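Sixth at Erholm, and a new clutch

The second round of the club kart series was at Erholm in February, and I finished sixth out of a full grid. I qualified 33rd overall on combined times, which put me near the back of the second heat, so sixth was a good day.

The clutch started slipping in the final. I ran the last five laps -- most of them on my own -- lifting early into the hairpin.

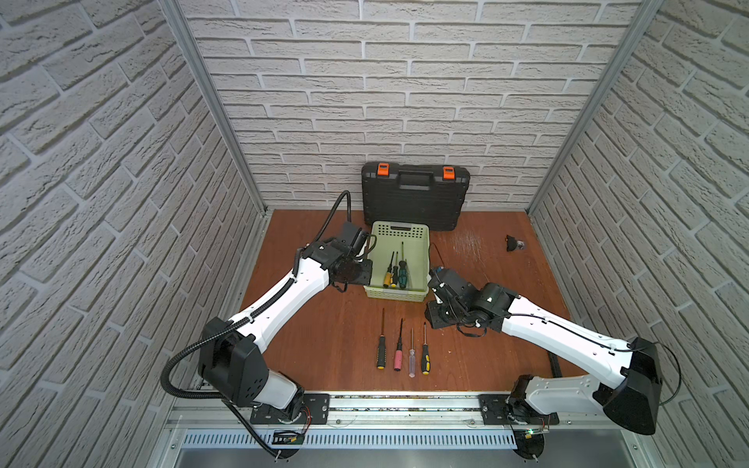
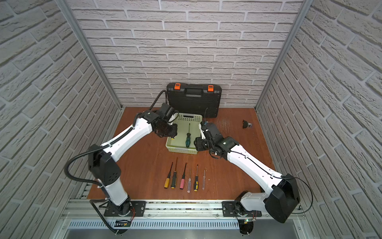
Mervin Gagnon wrote in to say that the slipping was my gearing and had little to do with the clutch, and that he would drop two teeth at the rear before spending any money. He may be right. I had already ordered the new one, and with the bearing it came to about $600.

Next round is at Haldane. It's a longer track, and I plan to run the old sprocket there in practice first.

Contact | Copyright 2018 | Back to top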